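Visite de l'institut de formation Skavance : préparation aux concours de la fonction publique

Compte rendu de la journée portes ouvertes du 13 juin

Une délégation du service d'orientation de Fladum s'est rendue à l'institut Skavance à l'occasion de sa journée portes ouvertes. La visite avait pour objet d'étudier l'organisation du cycle préparatoire aux concours administratifs et d'examiner les conditions dans lesquelles les candidats présentés par Fladum pourraient y être admis à la prochaine rentrée.

La délégation a été reçue par M. Cameron Stubbs, directeur des études, qui a rappelé les modalités de sélection. L'admission au cycle s'effectue en deux temps : un questionnaire portant sur les connaissances générales, puis une épreuve de composition. Lors de la dernière session, 579 candidats se sont présentés au questionnaire. Les convocations à la seconde épreuve sont mises en ligne dans l'espace personnel de chaque candidat et doivent être imprimées. Aucun envoi postal n'est effectué.

M. Stubbs a insisté sur la vérification des mentions figurant sur la convocation, en particulier l'orthographe du nom et le centre d'examen. Toute erreur doit être signalée par écrit au secrétariat des concours avant la clôture de la liste définitive. Le jour de l'épreuve, le candidat se présente muni de sa convocation et d'une pièce d'identité en cours de validité. 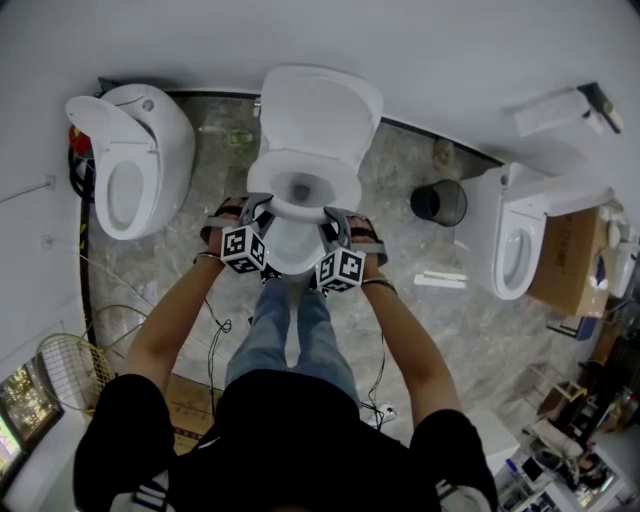

La composition se déroule dans le bâtiment Suker, dont le grand amphithéâtre peut accueillir environ 500 personnes. Les copies sont rendues anonymes dès leur remise, puis soumises à une double correction. En cas d'écart supérieur à 5 points entre les deux notes, un troisième correcteur est désigné. Les membres de la délégation ont pu consulter plusieurs sujets des sessions antérieures, ainsi que les rapports de jury correspondants, disponibles à la bibliothèque.

L'après-midi a été consacré à la visite de l'aile Matsuda, réservée aux travaux dirigés. Les groupes y comptent au plus 24 inscrits. Chaque groupe est suivi par un enseignant référent, chargé des entretiens individuels et de la correction des devoirs hebdomadaires. Un concours blanc est organisé en décembre, dans les conditions réelles de l'examen. L'assiduité est obligatoire, et toute absence non justifiée au concours blanc peut entraîner l'exclusion du cycle.

Interrogé sur les frais, le directeur des études a précisé que les droits d'inscription demeurent à la charge du candidat et ne sont pas remboursés en cas de désistement. Les demandes d'aide sont examinées sur dossier, après publication des résultats d'admission. La question de l'hébergement des candidats éloignés reste à l'étude.

Les notices d'inscription remises à la délégation peuvent être consultées à l'accueil du service d'orientation de Fladum, aux heures habituelles d'ouverture.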